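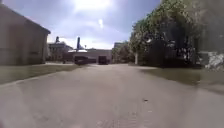 Walking or rolling loop around the Skjelbred grounds, is it any good on a lunch break?

Posted by Rungnapa Jaidee in Getting Outside

Hi everyone! I start a new office job in April, close to the Skjelbred grounds, and I am so excited to be near that much grass after years of eating lunch in a basement. I drove through once and all I really took in was the long paved road with lawn on both sides and the trees hanging over the right-hand side. I'd love to make it my daily walk.

A few things I'm trying to figure out before I start. How long does it take to get around at a normal pace? Is there shade once the weather warms up? My mom will be coming along some days and she uses a rollator (the kind with four wheels and a seat), so I'd like to know how the pavement is for small wheels and whether you can get from the road up onto the lawn without a fight. And if anybody knows the trees, please tell me what they are! I'm a complete beginner and I want to learn them by name this year.

I searched the older threads and only found the one about parking permits, which I read all the way through, and it did not help.

Sigrun Forsberg
Member, Getting Outside

Oh you are going to love it! I've been doing this loop for 13 years, first on my breaks and now just because I live close enough, and I still come home with something in my pocket most days (cones, usually, my windowsill is full of them).

Time first. I do the whole thing in half an hour, but I stop a lot. If you keep moving you can be around in 25 minutes and still have time to eat. If you only have a short break, walk down the road toward the low buildings and parked cars at the far end, turn back when you get there, and call it a day. That stretch takes me 10 minutes out and back.

For shade it matters which side you're on. The tall plain building on the left keeps its own side dim for a good part of the day, and on the right you've got the trees. At noon in July the middle of the road is a frying pan, so hug one edge or the other. The bushes under those trees are dark even on the brightest day and there are always birds rattling around in there. Wrens, I think, and something bigger that I have never once managed to see properly.

For your mom, the road is wide and easy. I pushed my sister along it in a wheelchair for most of one summer and we had no trouble at all with the surface. The left side has a raised edge between the pavement and the grass, so I wouldn't try to cross there with a rollator. On the right the lawn slopes down to the road and we always went up that way, a little at a time. Go after a couple of dry days. After rain the bottom of that slope stays squishy and the front wheels sink, and then you're both standing there laughing and getting nowhere.

Now the trees!! My favorite spot is the big lawn by the long white building, the one with the bands of windows. There's a group of three trees standing together there, and I eat my sandwich looking at them. On a clear day you really notice how tall they get.
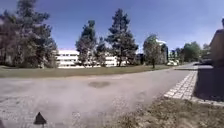
The lawn by the white building, with my favorite conifers standing in front of it.

The narrow pointed one is the one I call the Steeple, and the great big one with the layers is the Captain. The round bushy one in between doesn't have a name yet, so you can have that honor. I'm no good at proper names, but Vidar on here is, so maybe he'll drop by.

If you want a beginner's trick, pick one tree and draw it every couple of weeks. I use a little Zestton pocket sketchbook because it fits in my coat, but the back of an envelope is fine. You don't have to draw well. I can't, and I've learned more from bad drawings than from my tree book. Start with the leafy one off to the right of the big conifer, with the thin trunk coming straight up out of the grass. It's simple to draw and it changes a lot over the year. The conifers mostly just stand there being magnificent.

Write back when you've done your first loop, I want to hear everything!

Hnat Moroz
New member

its fine. i run it. flat enough, not many cars when i go (7 am). no idea about trees

Vidar Solberg
Member, Trees and Shrubs

Sigrun rang the bell, so I came. Welcome, Rungnapa!

I'm not going to give you species names from a photo taken across a lawn, and I'd encourage you to be just as stubborn about it. With conifers the good stuff is up close. Go and look at how the needles are attached. If they come in little bundles, you've got a pine. If they sit one by one, pull off a fallen one and roll it between your fingers. A spruce needle is usually four-sided and rolls easily, and a fir needle is usually flat and doesn't want to. Then look on the ground for cones. Spruce cones drop whole. Fir cones mostly fall to bits up on the branch, so a whole one lying in the grass tells you something too. Those few checks will get you further than any app I've tried, and they're great fun to do with somebody else, so bring your mom in on it.

For the leafy trees, wait until the buds open and then check whether the leaves sit in pairs on the twig or take turns. Pairs cut the list down wonderfully fast. Maples and ashes do it, most others don't. After that, go to the edges of the leaf, then the bark.

Pale trunks are what I'd chase next, personally. There's one standing at the left end of the trees along the road, and you can pick it out from a long way off against the dark behind it. There are more pale trunks and branches in the big cluster at the left of Sigrun's picture. People see a pale trunk and say birch straight away. Could be, but plenty of other trees have light bark, so get close and look for the thin sideways lines and the papery peeling before you write it down.

One small disagreement with Sigrun. I'd take the rollator up the slope on a slant, never straight, and have your mom keep her brakes lightly on coming back down. My father went up straight and came down a good deal quicker than he meant to. He was fine and very pleased with himself, but I aged.

Bring a hand lens if you have one. 10 power is plenty.

Rungnapa Jaidee

This is so much better than the parking thread, thank you all! Mom has already claimed the naming rights for the bushy one and is leaning toward Dumpling. I've ordered a lens and I'm going to try the needle rolling on the tree outside my apartment tonight. Sigrun, what time do you usually have your sandwich?

Sigrun Forsberg

Half past twelve, unless it's pouring. Dumpling is perfect!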